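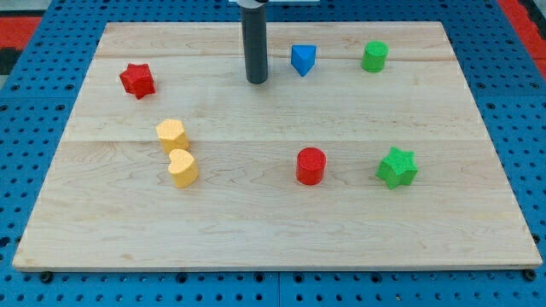 Sunday, October 18, 2020

Cutting board finish, second attempt

The first finish I put on the maple boards was plain mineral oil, applied until the wood stopped taking it. It looked good for 3 weeks. After that the end grain went pale and dull, and water stopped beading. I reapplied, got another few weeks, and decided to try a wax blend before making any more boards as gifts for December.

Most recipes give oil and beeswax by volume, which is awkward when the wax comes in pellets. I weigh both. My current mix is 40 grams of beeswax to 160 grams of food-grade mineral oil. A higher share of wax gives a stiff paste that drags on the cloth and leaves streaks in the corners of the juice groove. A lower share behaves like oil with a film on top.

Beeswax melts a little under 150 degrees Fahrenheit. I use a glass jar in a pot of water on low, put the oil in first, and let it warm before adding the wax. If the oil is cold the wax clumps and the whole thing takes twice as long. Once it is clear I pull the jar and leave it on a folded towel to set. Do not put it in the refrigerator. Mine cracked down the middle and shrank away from the glass.

Surface prep matters more than the blend. I sand to 220, wipe with a damp cloth to raise the grain, let the board dry overnight, and sand again at 220 with light pressure. Going finer on maple slows absorption and I can't feel the difference after a week of washing. Glue lines need a close look at this stage. Any squeeze-out left on the surface blocks the oil and shows up as a yellowish stripe, and by then the only fix is to scrape it and start over.

The oil goes on first, 2 coats, a day apart. Then the wax blend, rubbed in with a cotton rag, left for an hour, and buffed. Shop temperature was 70 for the last batch. At lower temperatures the paste stays on the surface and needs a hair dryer to move it.

The test board has been in daily use since late August and gets washed by hand. Water still beads on the face grain. The ends are starting to dull, so I'll recoat those this week and leave the faces alone. Next batch I want to try carnauba in place of part of the beeswax. It melts hotter and should hold up better, but I haven't worked out a ratio.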